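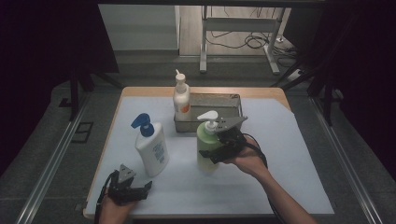

Wuler hand grippers, sold as a pair. Bottles and tray not supplied.

Home Kit Spares Borrowing Competition Contact

Wuler Hand Gripper Pair, Mk 4

The Wuler is a gripper with a person attached to it. You hold one in each hand, squeeze, and the jaws close on whatever you were hoping to pick up. First-years tend to think it looks easy, and we let them have a go before saying anything.

It was designed for the Furumau Challenge, the student competition in which teams teach a pair of arms to tidy a shelf of ordinary household things. Before the arms can do it, somebody has to show them how, many times over, with the same jaws the arms will be using. The Wuler is for that part. It has been through three earlier versions, one of which could be operated only by people with very large hands and one of which pinched.

We sell pairs to schools and other clubs at what they cost us to make, plus postage. We also lend them out, on terms set out further down that have grown longer every year.

What comes in the box
Two hand grippers, left and right
Triangular mounting plates, already fitted
Two cables
One set of spare finger pads
A hex key, which you will lose
Printed instructions, likewise

The cables run back to the Bashir logging box, sold separately. You can practise without one and plenty of clubs do for their first term, but nothing gets recorded and the arms learn nothing. The Bashir has its own page under Kit. Cable length is enough for one person standing at one table. If your operator likes to wander about, buy the extension or have a word with the operator.

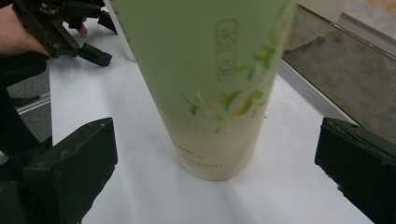

Flavthorpe Student Robotics Club – Hand Tools Team

Choosing things to pick up

Most of the emails we get are about objects, so we may as well answer them on this page. Start with bottles. They stand up by themselves, they're cheap, and every house in Flavthorpe seems to have a cupboard full of them. Straight-sided ones are kind to beginners. Anything that gets narrower towards the bottom will try to slide down through the jaws, and you'll learn a good deal about how hard you were squeezing. Glossy printing is slippery as well, in our experience, flowers or no flowers.

Pump bottles are the next step up. Grip below the pump and keep the nozzle pointing away from anyone you'd like to stay friends with. Part-filled bottles behave differently from full ones, so mark the level on the side and write it in the log. We use water with a drop of food colouring for our own weight tests. Do not use washing-up liquid. We have a carpet that could tell you about washing-up liquid.

The Mk 4 is happy with loads up to nearly 200 grams in one hand. It will hold more, and people will tell you proudly that theirs does, and then they will order new pads. For heavier things use both hands.

A good practice session is 40 picks, then a break. After that the wrists go, and the last few goes in the log look as if they were done by someone wearing oven gloves.

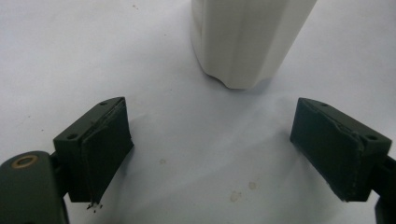
Pads are the part you'll replace, and we've stopped pretending otherwise. They take all the wear, and they're meant to. Check them at the start of each session, along the top edge first, where the pad wraps over the tip of the finger. A slight curl there, like the one on the left-hand finger, is a good thing to get into the habit of spotting, and so is any fraying along the edge of its partner. Bits hanging off the bottom corner should be picked off before you start. If a pad rocks when you press it with a thumb, change it. Changing a set takes a few minutes if you have the hex key, and an afternoon if you don't.

Give the table a wipe too. Anything on the surface ends up on the pads sooner or later.

Spare pads are listed under part 66 on the Spares page. Please don't make your own out of bicycle inner tube. Two clubs have done this, and both were delighted for a week.

Borrowing a pair

Pairs go out for half a term at a time. We have more clubs asking than pairs to lend, and anybody entering Furumau for the first time goes to the front of the queue. Bring them back:

– with both cables
– with the mounting plates still on
– without stickers

Bookings for next year open in September. The stickers rule is recent and we would rather not discuss it.

Orders placed now will be posted in the order they arrive, once the club has finished its own practice runs. Say in your email whether you need the Bashir box as well.

Page last changed 22/10/2019

© Flavthorpe Student Robotics Club | Contact the Hand Tools Team | Back to top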